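Wetton Indoor Open, second round: did anyone else see Carvalho's comeback?
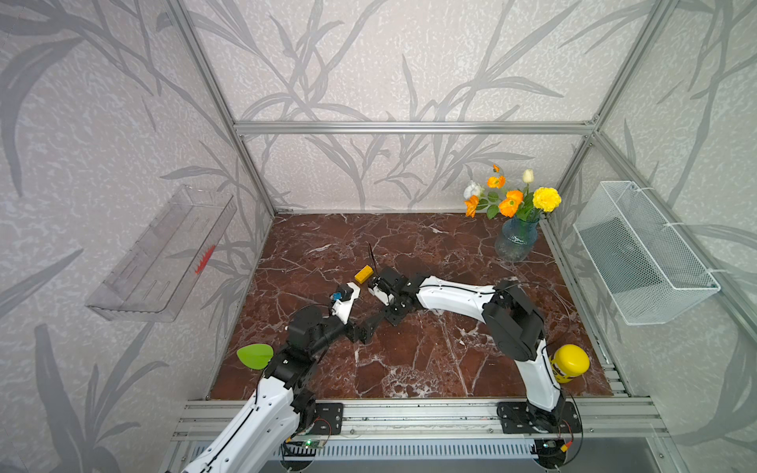 Two robot arms over a marble tabletop, bamboo-leaf paper on the walls

baseline_hanne
Wed 7 December
I am still buzzing! Carolina Carvalho was down a set and 5-4 with Idalina Leitão serving for it, and then she just started stepping in on every second serve. Took the breaker 7-5 and ran off with the third. I was in row 8 and my voice is gone. Best match I've seen at Wetton since they put the roof on (and I sat through all of Polishchuk's marathon in February).

nevel_lefty
Great match, agreed, but I think Leitão lost it more than Carvalho won it. Two double faults in that 5-4 game. You can't hand a returner like that free points and expect to get away with it.

baseline_hanne
She double faulted BECAUSE Carvalho was standing practically on the service line! That's pressure. You could see Leitão going for more and more on the second ball.

slicebackhand
Only caught the third set on the stream. Carvalho's drop shot was ridiculous, especially the one at 4-all in the long game, off her back foot with Leitão already leaning the wrong way. Who does she play next?

baseline_hanne
Winner of the late match, so whoever comes out of Luvby's half. I'd love it to be the kid with the one-hander.

M. Sasaki
I have coached juniors for a long time and I show them Leitão's serve, so I'll stick up for her a little. The toss drifted left when she got tired, and that's all it was. She'll fix it. Her first two rounds at the Eberhard event were the cleanest serving I saw all fall.

nevel_lefty
Thank you Minoru. Somebody sane.

slicebackhand
Toss or no toss, she had a short forehand on match point and hit it straight back to Carvalho. You have to go to the open court there.

M. Sasaki
Fair, that one hurt to watch.

baseline_hanne
Ha, okay, I'll give you all the toss. But go back and watch the return at 5-all in the breaker, backhand down the line, and tell me she didn't win that match herself! Anyone going Friday? I have a spare ticket on the north side.

nevel_lefty
Me, if it's still going. I'll be cheering for the other one.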